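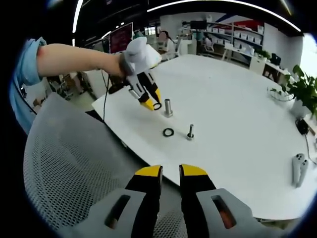 图4　O形圈套装任务的台面布置:白色台面上立有粗、细两根金属销柱,一只黑色O形圈平放于较矮销柱附近,另一只夹持在较高销柱旁。

3.2 工件与台面布置

套装任务采用两种金属销柱。较高者为圆柱形,直径较大,底座宽,单独放置时不易倾倒;较矮者形似螺栓,柱身较细,底座为六角形(图4)。两者均直接立于台面,不用夹具或胶粘固定。这一做法沿用了Radebe在Mnguni装配线调研中的设置,目的在于保留销柱受侧向力后滑移或倾斜的可能。若将底座锁死,套入过程中的偏心载荷会被台面完全吸收,测得的成功率偏高,与手工装配工位的实际情况不符。

O形圈为黑色橡胶件,由Givmont供货,同一批次内不再按硬度分选。每次试验开始前,操作者将O形圈平放于销柱附近,不规定其朝向,也不在台面上标记落点。O形圈截面小,平放时可供夹取的高度有限,夹取位置多在圈的外缘。夹持力过大时圈体被压成长椭圆形,内孔短轴减小,对准粗销柱的难度随之上升;夹持力不足时,圈体在接触柱顶的瞬间容易翻转。两类情形在预试验中均有出现,正式试验未对夹持力设限,仅在记录表中注明圈体形态。

台面选用白色大桌,边缘呈圆弧过渡。黑色圈体在白色台面上对比清晰,而金属销柱的轮廓受环境光影响较大,在靠近底座处尤其如此。为此,销柱与光源的相对方位在每组试验内保持不变,组间则允许移动。试验在开放式办公区内进行,背景中的置物架、收纳盒和绿植未作遮挡。

3.3 操作步骤与判定

单次试验分为拾取、转移、对准、下套四个阶段。拾取阶段以圈体完全离开台面为结束标志;转移阶段以圈体下缘高于柱顶为结束标志;对准阶段不设时限;下套阶段以圈体松开后落至底座上表面为结束标志。圈体停留在柱身中段、斜挂于柱顶或带倒销柱的,均判为未完成,但数据保留。两根销柱的先后顺序由Prekis排程表给出,操作者在试验前才获知。

全部试验共902次,剔除记录不完整者后得到有效试验853次。单次试验时长最多300秒,超时即终止并按未完成处理。每名操作者连续完成4组后休息,休息期间更换O形圈,以减小橡胶反复拉伸造成的松弛对后续结果的影响。更换下来的圈体在室温下静置,不在同一时段内重复使用。

3.4 粗、细销柱的差异

两种销柱的难点分布不同。粗销柱的柱径与圈体内径接近,圈体须略微张开方可下套,困难集中于对准阶段末尾和下套阶段开始的一小段行程。常见做法是先使圈体一侧搭上柱顶边缘,再向另一侧压下,形成由倾斜到水平的过渡。该动作对柱体施加的侧向力较大,但因底座宽,倾倒少见,滑移较多。

细销柱的配合间隙较大,圈体可以直接落下,困难转移到定位上。柱体矮,夹持端接近台面时可用的行程短,圈体尚未越过柱顶即与柱身侧面接触的情况较为常见。六角底座的棱边也会挡住倾斜下落的圈体,使其一侧悬空。对于后一情形,若轻拨之后圈体能够落平,仍判为完成,并在备注栏中单独标记。

Mellmont提出的单一成功率指标不足以区分上述两类困难,本文因此按阶段分别统计耗时与失败次数,结果见第4节。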